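Course handout, Unit 4: Setting up a shared desk
Office Practice and Workspace Care, September intake

Read this before the lab session. Bring it with you, as the checklist in section 5 is filled in at the desk.

## 1. What a shared desk is

A shared desk has no fixed user. Anyone on the course may sit down at it, work for a few hours and leave. The next person has to be able to start without moving another person's things first. In the Grotonden building all course desks are shared, including the ones along the partitions.

Two terms used in this unit:

- **Fixed items** stay on the desk at all times: monitor, stand, keyboard, power strip.
- **Loose items** come and go: fans, headsets, controllers, chargers, notebooks.

Most complaints in the desk log are about loose items.

## 2. Depth and reach

Measure the depth of the desktop from the front edge to the partition. Put the screen 500 mm or more from the eyes of a seated person, and go further back with a large screen. The keyboard should be close enough that the elbows stay near the body.

The strip between the keyboard and the foot of the monitor stand is called the back strip in these notes. It fills up quickly. Small things get pushed there during work and stay there, and they are hard to see from the chair when the keyboard is in front of them.

## 3. Cables

1. Run cables down behind the screen where the length allows it.
2. Keep them off the front of the bezel and away from the screen buttons.
3. Label both ends. Use the Zamfir tags from the supply drawer - the paper ones fall off.
4. Leave enough slack for the screen to tilt.

A white cable shows up clearly against a black monitor, so a bad route is easy to spot. A black cable on a black stand is easier to miss, so follow it by hand.

## 4. Fans and light

A desk fan goes to the side of the screen. Check that its base or bracket does not sit on a cable, and that the keyboard can still slide forward. Loose paper goes in the tray before the fan is turned on.

Ceiling lights cause pale patches on a dark screen. Check with the screen blank, sitting in the normal position, and tilt the screen until the patch is gone or off to one side. Blue partitions are the standard color on this floor and need no treatment beyond dusting, top rail included.

## 5. Checklist

- [ ] Screen at the right distance
- [ ] Cables clear of bezel and buttons
- [ ] Back strip cleared
- [ ] Fan clear of cables
- [ ] Loose items in the Drulau bin or signed out
- [ ] Keyboard wiped, front edge included

## 6. Exercise

Look at the desk at the end of this handout. Write down its fixed items and its loose items in two columns, then say what you would move first. 400 words at most, handed in at the start of the next session.
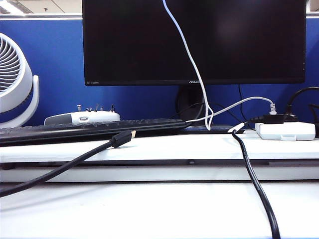 **R. Nullitz**
*Instructor, Office Practice and Workspace Care*

The desk has a large black ASUS monitor with a white cable partly over the logo, which goes against point 2 of section 3. The white and gray controller lying behind the keyboard is a loose item on the back strip. Treat the fan on the left as loose too, even if you would leave it in place. Answers that only say "tidy the desk" get no credit.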